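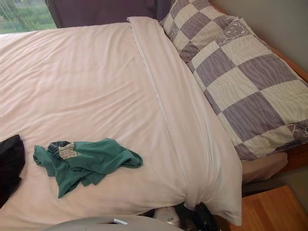 首页 > 原创 > 短篇 > 交接记录

斯科夫蒙特(Skovmont)公寓酒店的客房部在二月改了排班。原来每层两人，改后每层一台机器，另设一名复核员。复核员的岗位说明有2页，第一页讲安全距离，第二页讲怎样填表。

弗洛兰特·迪宗(Florante Dizon)做了7年铺床，现在做复核。他的工具从布草车换成一块平板，平板上装着沃拉诺(Wolano)的调度软件。软件把整理一张床拆成若干工步：识别衣物，移开衣物，展平被面，对齐折边，枕头归位。每一步后面有三个按钮：通过、重做、人工。

早上八点四十分，329房进入队列。长住客，已出门，备注栏写“衣物勿洗，叠好即可”。

迪宗站在门边的黄线外。规程要求复核员在机械臂动作期间不得进入作业区，也不得口头催促，后一条是培训师加的，机器并不接收语音。

被子上有一件蓝绿色的衣服，揉成一团。软件给出的分类是“上衣，置信度中”。迪宗看一眼就知道该从哪里提起来：捏两肩，抖一下，对折，袖子收到背后。从前他做这个动作不用想。现在他得把它写进“人工示教说明”，每个动作单独一行，每行不超过二十个字。

他写：捏住两侧肩缝。
系统提示：请定义“肩缝”。
他写：袖子和身子连着的那条线。
系统接受。

枕头的问题出在格子上。枕套是淡紫灰和米白相间的方格，上周软件更新后，凡是方格图案都容易被误判为叠放的小毛巾。阿布巴卡尔(Abubakar)公司的工程师在电话里要他每遇到一次就标注一次，样本够了自然会好。迪宗问多少算够。对方说后台会显示。

他标注了枕头的四个角，又标注了折边的走向。进度条前移一格。

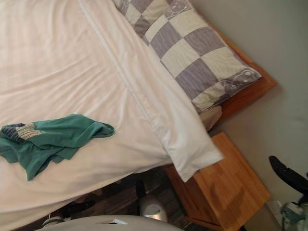
小许在对讲机里问，三楼还要多久，她那边的机器停在“等待复核”，人又不许动手，床就那么摊着。迪宗回答，按规程先点“人工”，等臂退到位，指示灯变了再进去。小许说那样算她的干预次数。迪宗说，算。

干预次数按月统计，低于指标有奖金，高于指标要写说明。铺床的时候没有这张表。那时候领班进来，用手背在被面上抹一下，不说话就是合格。

九点零五分，329房的折边工步第二次报“偏差超限”。屏幕上有一条绿线和一条红线，夹角很小。迪宗放大，缩小，再放大。住客今晚掀开被子，用不上这个夹角。

他的拇指停在“通过”上面，又移到“人工”。机械臂开始后退，灯还没有变。他在黄线外面把袖口卷了起来。

读者评论

杰尔蒂科(Geltico)夜班：我们仓库也有黄线，写得准。干预次数那段看得难受。

半页纸：想知道小许后来点了没有。

老洪：“请定义肩缝”，我带徒弟也是这么过来的，只是徒弟会自己上手摸。

联系编辑部 | 版权归作者所有，转载请注明 | 返回顶部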